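The Slow Fade of Stored Data
Why the parts that hold our files lose them, and what a small archive can do

2 March 2021

The county survey office at Standen has a steel cabinet that holds field notes going back to 1959. The oldest are in pencil on ruled paper, and any clerk can still read them. Two drawers down are survey results from the years when the office kept its data on floppy disks. Of the 134 disks in that drawer, 113 gave up their full contents when the office last tried to copy them. The rest returned errors on one or more tracks, and several would not mount at all.

The pattern is familiar to anyone who manages records. Paper fails slowly and in plain view. Digital media fail in steps, and the early steps can't be seen from the outside. A disk with a weak track looks the same as a disk in good order. The first sign of trouble is usually a read error, and by then the margin is gone.

To see why, it helps to look at how each kind of medium stores a bit.

Magnetic media hold data as small regions magnetized in one direction or the other. The regions are stable for a long time at room temperature, but the layer that carries them is not. On tape and floppy disks, the magnetic particles sit in a polymer binder. The binder takes up moisture from the air and breaks down, which makes the surface soft and sticky. When a tape in that state is played, material comes off on the heads. Some archives bake such tapes at low heat to drive off the moisture, then copy them within a short window. The treatment is temporary.

Hard disks have a different weak point. The platters are sealed away from most dirt and the magnetic layer is thin and hard. What fails is the mechanism: bearings, head assemblies, lubricant, the electronics on the controller board. A drive that has sat on a shelf for years may hold every bit it was given and still be unable to spin up.

Recordable optical discs use a dye that darkens under the laser. The dye also reacts to light and heat over time, at a rate that depends on its chemistry and on how the disc was made. Two discs bought in the same month can age very differently. Pressed discs have no dye and last longer, although the metal layer can corrode if the edge seal is poor.

Flash memory stores a bit as charge trapped inside a cell. The charge is held in place by a thin insulating layer, and it leaks. The rate of leakage depends on three things above all: temperature, the number of times the cell has been written and erased, and how many bits the cell is asked to hold. A cell that stores one bit only has to separate two charge levels. A cell that stores three bits has to separate eight, and a small drift is enough to push a reading into the wrong band.

Every flash device has a controller that corrects a limited number of errors in each block. As long as the count stays under the limit, the user sees nothing. Once it goes over, the block is unreadable. Some controllers scan for weak blocks and rewrite them while the device has power, but a device in a drawer has no power and gets no such care.

The Tetiddale Library Trust learned this from its oral history project. Interviews were recorded in the field, copied to portable media, and handed in at the front desk. The plan called for each file to be moved to the main server within a month. In practice a backlog built up, and one batch waited until the second July after the recordings were made. Fifteen interviews in that batch could be only partly recovered. The trust now logs every item on arrival and treats anything portable as a means of transport, with no storage role at all.
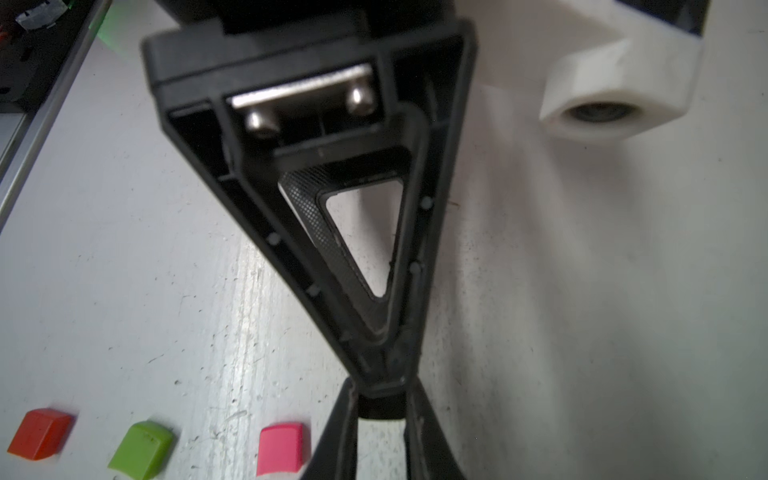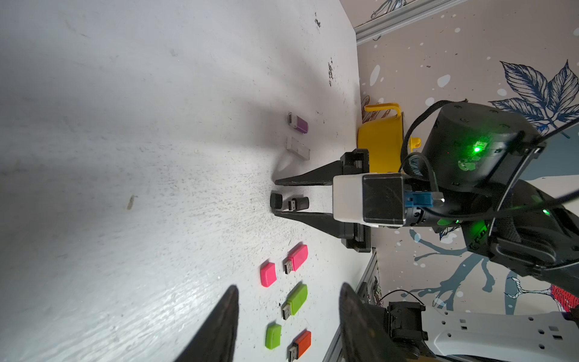 The trust's rule is sound, and it can be stated in general terms. A medium should be given a job that matches the way it fails. Portable flash is cheap, light, and resistant to shock, so it is well suited to moving a file from one building to another. It is poorly suited to holding the only copy for a decade. Tape is slow to search and needs a costly drive, but a cartridge on a cool, dry shelf needs no power and holds a great deal.

Copies are the second part of the problem. The usual advice is to keep three, on two kinds of media, with one in another location. The advice is good as far as it goes. It says nothing about whether the copies still match. A damaged file that is copied faithfully becomes three damaged files.

The remedy is a checksum, a short value computed from the full contents of a file. If one bit changes, the value changes. An archive computes the checksum when the file arrives, stores it separately, and computes it again on a fixed schedule. If the two values differ, the file is replaced from a copy that still matches. The method needs little equipment. Standen runs its checks overnight on a desktop computer with a script and a text file of stored values.

How often to check depends on how many copies exist and how quickly a bad one can be replaced. A yearly pass is common for disk storage. Tape is usually sampled, as each full read adds wear to the cartridge and the drive.

Formats are the third part. A file can be intact to the last bit and still be useless if no program can open it. The Sopacua parish records were typed into Trilus, a database package that was discontinued long before the records were moved. The files passed every check. Reading them took a working copy of the program, an old computer to run it on, and a good deal of manual cleanup, since dates had been stored in a form that the export function dropped. The records are now kept as plain text with a separate note that explains each field.

Plain text, uncompressed audio, and widely documented image formats take more space than the alternatives. Space is the cheapest part of the budget. The larger costs are staff hours, replacement drives, and the power to run them, and these recur for as long as the collection exists.

At Standen, the next copying cycle is already in the budget. The pencil notes are to be scanned in the same cycle, and the originals will go back in the cabinet.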